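Grekutis Schlafzimmer: Bettgestell, Spannbettlaken und Korb

Anbieter: Tamell Wohnen, Inhaber Marcelino Meireles
Artikelgruppe 233
Stand der Angaben: 31. Mai 2019

Die Serie Grekutis ist für Schlafzimmer gemacht, in denen man abends die Kleidung auszieht und sie einfach auf das Bett legt. Wir kennen das von zu Hause auch. Darum verkaufen wir zu dem Bett nicht nur das Laken, sondern auch einen kleinen Korb, der neben dem Rahmen auf dem Boden stehen kann und in den die weißen Sachen hineinkommen, bevor sie gewaschen werden.

Das Bettgestell ist aus hellem Holz. Die Oberfläche wird bei uns zweimal geölt und fühlt sich danach glatt an. Für die Pflege genügt ein Tuch, das nur wenig feucht ist. Bitte keine Scheuermilch verwenden, das Öl geht davon weg und es bleiben helle Flecken.
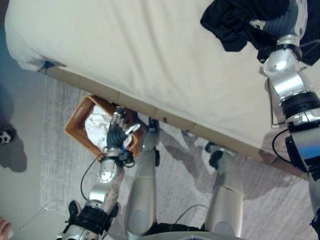

Das Laken gibt es in Creme und in Weiß. Es ist mit Absicht etwas größer geschnitten als die Matratze, damit es an der Seite bis zum Holz herunterfallen kann. Wer es lieber straff hat, der schlägt den Rest unter die Matratze ein. Kundinnen haben uns gefragt, ob Creme und Weiß zusammenpassen. Wir finden ja, wenn der Teppich dazu hellgrau ist oder eine andere ruhige Farbe hat.

Der Korb ist geflochten und naturfarben. Er ist klein, und das ist richtig so: Er fasst die Wäsche von einem Tag oder von zwei Tagen, danach muss er geleert werden. Für eine ganze Familie empfehlen wir das Modell Bastos, das einen Deckel hat und höher ist. Neue Körbe riechen am Anfang ein wenig nach Gras. Nach einer Woche am offenen Fenster ist der Geruch verschwunden.

Weiße und schwarze Kleidung bitte getrennt sammeln. Hussam Ghanem aus unserem Kundendienst bekommt jeden März, wenn die Leute den Frühjahrsputz machen, viele Briefe über graue Laken. Fast immer war ein schwarzes Hemd mit in der Maschine.
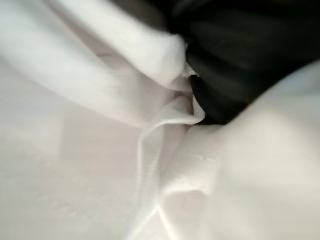

Seite 23

Pflege von weißen Stoffen

Dünne weiße Stoffe vor dem Waschen kurz ausschütteln und die Falten öffnen. Wenn an einer Kante schon Fäden herausstehen, nicht daran ziehen, man schneidet sie mit einer kleinen Schere ab. Schmale Bänder und Gummizüge trocknen langsamer als der übrige Stoff, man soll sie also vor dem Zusammenlegen noch einmal mit der Hand prüfen.

Unsere Laken vertragen die Maschine bei 900 Umdrehungen. Mehr ist nicht nötig und macht nur das Bügeln schwerer.

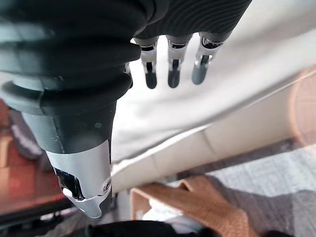

Ersatzteile für das Gestell, zum Beispiel Schrauben und Filze für die Füße, schicken wir kostenlos zu. Schreiben Sie dafür bitte die Artikelgruppe und die Farbe vom Holz in die Nachricht. Für den Korb gibt es keine Ersatzteile.

Garantie auf das Gestell: 2 Jahre
Beratung: Kátia Rangel
Versand und Rückgabe: Genivaldo Dantas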